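**Worktop** (also *counter*, *side*, *kitchen top*) — a flat, level surface in a kitchen or workroom, fixed or freestanding, used for preparing food, sorting, packing and general putting-down of things. Usually at standing height. Not the same as a table, though the words get mixed up a lot.

## Name

"Worktop" is the usual British word. "Counter" came from shops. "The side" is common in speech, as in "leave it on the side". Older household books often just say "the dresser" or "the board".

## Materials

Timber, stone, tile, steel, laminate, solid plastics. Timber needs oiling. Stone is heavy and costs more to fit. Tile is hardwearing but the grout stains — a regular complaint. Pale plain finishes show tea and turmeric quickly, but crumbs less than dark ones do.

## Height and depth

No single right height. Sorcha Ó Ceallaigh's *Prirnley Household Notes* gives a rule still repeated: bend the elbow, drop 8 cm, put the top there. Rolling pastry wants it a bit lower. Wall cupboards above a top are normaly hung at least 400 mm clear, more over a hob.

## Edges and joins

Where the top meets the wall there is nearly always a gap, since few walls are straight. Filled with sealant, covered by an upstand, or left. Kulsoom Gilani, writing on the small kitchens at Clarholm, found the join at the back was the first place to fail in 37 of the flats she visited. Front edges may be square, rounded or bevelled. Square ones chip. 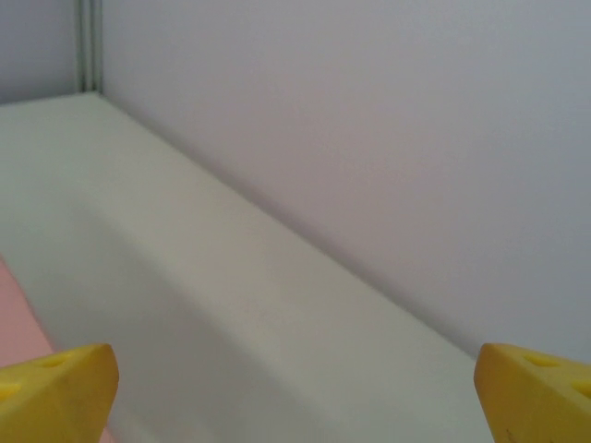
Freestanding blocks are a separate case. Pushed up to a wall they do the job of a worktop but can be pulled out for cleaning behind. Rarely sealed. Dust and onion skins collect at the back.

## Care

- Wipe with warm water and a little washing-up liquid, then dry
- No scouring powder on smooth finishes
- Hot pans on a trivet
- Lift things, dont drag them

White tops yellow near sunny windows. Tumelo Xaba suggests moving the bread bin every 3 months so the colour stays even.

## See also

Draining board; Kitchen island; Splashback; Upstand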